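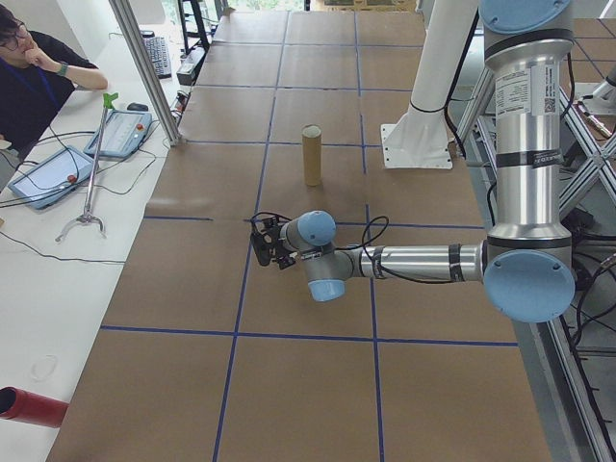
Slide 1. Cardboard tube on the papered table, tape grid down.

6 min read

Notes for the Monday talk, Hendcombe. Keep slide 1 up while people find seats.

Opening. I was asked to speak in favor of paper and tape as a way to organize a work table. I'll do my best, but I have doubts, and I'd like to get them out early. Ask for hands: who has papered a bench in the last year? Who was still happy with it after a month? Wait. Don't fill the silence.

The claim. Pemlow sells this idea as "a place for everything." You roll kraft paper over the table, mark off boxes with blue painter's tape, and each thing gets its box. It's cheap, I'll give them that. Our table took up to 40 minutes to lay out, and most of that went on getting the lines straight.

My first complaint is that a box on a table doesn't tell you what belongs in it. We never labeled ours. Kurian did label theirs, and people put things down wherever there was room anyway. (Pause here, somebody from Kurian may want to argue.)

Second complaint, wear. Painter's tape is made to come off. Paper creases. Put the two together on a table that gets used and the weak spots show up first where the tape crosses a seam.

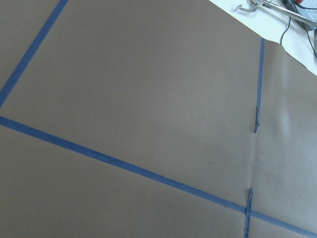

People tell me to patch it. Fine, but then you have new tape on top of old tape, the edge stands up, and a light tube rolling across it will stop or turn where you didn't want it to. Read out the note from the Prostitz workshop: 107 patches on one table before they gave up and changed the paper. I have no idea why anybody kept count.

Third part, storage tubes. I'm a little kinder here. A shuttlecock is an awkward thing to put away. The skirt is easily bent, the cork is the heavy end, and a pile of them in a drawer is a mess. A tube is the right shape. Cork first, skirts nested, done.

What I don't buy is the advice to stand the tube up while you fill it. A tall empty cardboard tube goes over if you breathe on it. Lay it down on the table and go in from the end.

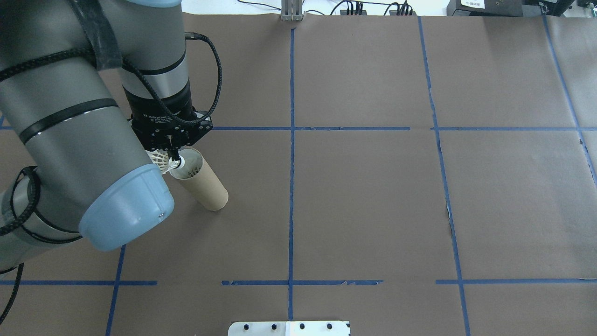
Lying down has its own trouble, of course. Tubes roll. A strip of tape won't hold one, whatever the leaflet says. I'd use a folded towel on each side and forget the grid.

Cut if short on time: the bit about lids.

Questions, 10 minutes. Likely one: "So would you do it again?" Say yes to the paper, maybe to the tubes, no to the tape. If they push, ask what they do when the paper needs changing.

Handouts by the door. Take the leftover roll home.

Shares 107 | Comments 10

We use cookies to improve your visit. Accept | Settings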